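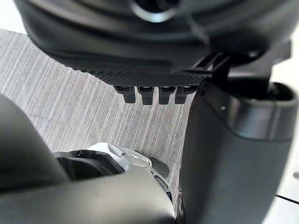

Close-up from the Hillow kitchen, run by Fikance.

The refitted kitchen at Hillow came into use in August, with a drawer dishwasher in place of the old upright model. Fikance, which runs the site, said the work took 30 days and was done by Worku, a local fitting firm.

The drawer slides out from under the counter next to the sink, so that plates and cups can be rinsed and loaded at the same height. The sink has two compartments – one for washing-up, the other for vegetables. The old kitchen had a single bowl, and produce had to wait until the dishes were cleared.

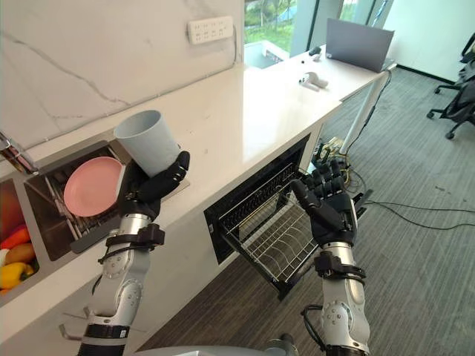
A pale blue cup at the sink, with the dishwasher drawer open and its rack empty.

Fikance puts the cost of the drawer unit at £389, before fitting. A full cycle takes about 40 minutes. Plastic plates and cups are rinsed first and left to drain in a wire rack.

Small items are now entered in a stock list kept by Lollinside, the supplier, and keep their barcode labels until they are used up. The list is checked at 3 pm.
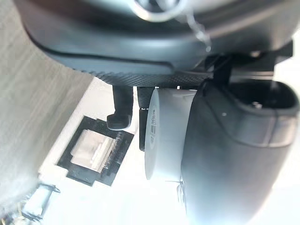
White cylinder with a printed barcode label on its flat end.

Work on the storage cupboards is due to follow.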